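PRE-PURCHASE INSPECTION CHECKLIST: KITCHEN ARM, SINGLE UNIT
Site: Magbanua test kitchen
Supplier quoting: Pallitent
Completed by: Maribeth Tagle
Budget round: June

1. Mounting position agreed with site
Yes. Fixing detail still to come from the supplier.

2. Reach to all work points
Pass in simulation. To be repeated on site before the deposit is paid.

3. Emergency stop within reach of the operator
Not shown on the layout drawing. Pallitent to add two, one at each end of the counter.

4. Splash protection
Open. The quote lists the sleeve as an extra. Treat it as part of the base price when comparing with Cundard. 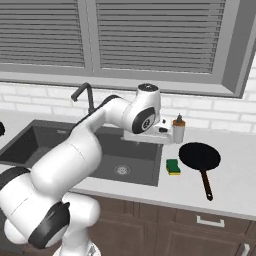
5. Clearances at the sink
Comment: The quote gives one clearance value for the whole work area, and that will not do for a purchase decision. We need separate values for the tap, the back wall and the window recess. With the hand beside the soap dispenser, the forearm passes in front of the tap and over the back rim of the sink, so the tap is the item to measure first. If the clearance is under 15 mm, cost a lower tap under building works.

6. Spare parts
Fingers: 2 sets to be held on site. Lead time quoted at 56 days. Ask for a shorter one in writing.

7. Service contract
Durov terms received, not yet reviewed. Call-out charges to be shown as a separate line.

Result: HOLD. Items 3, 4, 5 and 7 to be closed before the order is raised.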